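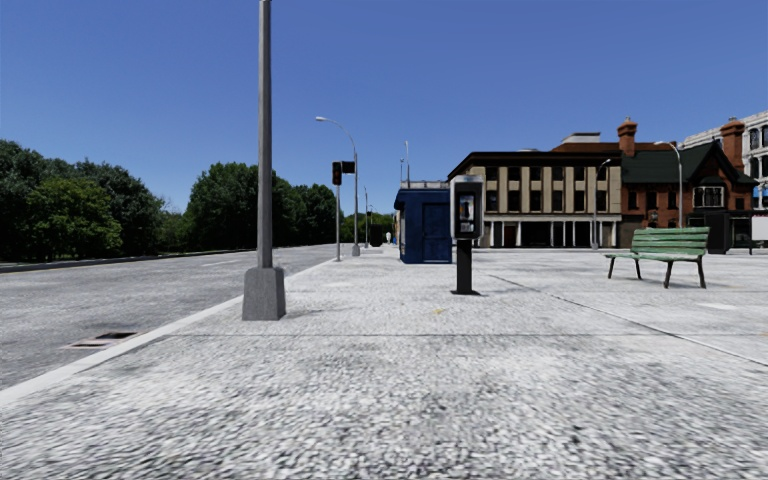 Department of Automation Studies
Handout 4: Visit to the Mudgway Simulation Laboratory, Mesurstead
October 30, 2024

Purpose of the visit

Students enrolled in the mobile robotics course will attend a demonstration at the Mudgway laboratory. The session concerns the testing of sidewalk delivery robots in a simulated town before they are allowed onto public streets. It counts toward the practical part of the course, and attendance will be recorded at the door.

The demonstration will be led by Aroha Kingi, who is responsible for the laboratory's street environments. Questions may be put to her during the final part of the session.

Background

The laboratory uses a simulator named Bulis. The robot's software runs in it as it would on the vehicle, with the camera input replaced by rendered views of a street. The view supplied with this handout is of that type. It has a wide sidewalk beside a road, with a curb running between the two, and several objects that a robot must treat as fixed: a blue kiosk, a payphone on a black pedestal, a park bench, and a number of poles and street lights.

Students should study the view before the visit and consider the following points.

Ground surface. The paving is speckled and crossed by dark joints. There is also a small yellowish stain in front of the payphone and a pale patch in front of the bench. A planner that reads every change in color as an obstacle will stop without need. One that ignores all of them may miss a real step.

The curb. Seen at a low angle, a light curb next to pale paving gives weak contrast. The storm drain is set into the road surface on the far side of the curb, and a wheel that leaves the sidewalk at that point is exposed to a second hazard.

Thin objects. The bench has a slatted back with gaps between the boards. Depth estimates are often poor on such shapes. The distant lamp posts raise the same problem at longer range.

Shadow. Soft shadow lies under the bench seat and beside the base of the tall pole. Shadow must not be entered in the map as a solid object.

Order of the session

1. Introduction to Bulis and to the Ladach route planner.
2. Demonstration of a single run along a sidewalk, with the planner's map displayed beside the camera view.
3. Review of a test series of 436 runs completed in April. The laboratory stopped 3 of these runs by hand, and the logs will be shown.
4. Questions.

Rules for visitors

Visitors must remain with the group and must not operate the workstations unless invited to do so. Bags are to be left in the cloakroom. Recording of the screens is not permitted.

Written work

Each student will submit a report of no more than 1,000 words. The report should describe one fault discussed in the session, state whether it arose in sensing or in planning, and propose a further test that could be carried out in the simulator. Reports without a proposed test will be returned unmarked.

Copies of the Ladach notes are available from the department office.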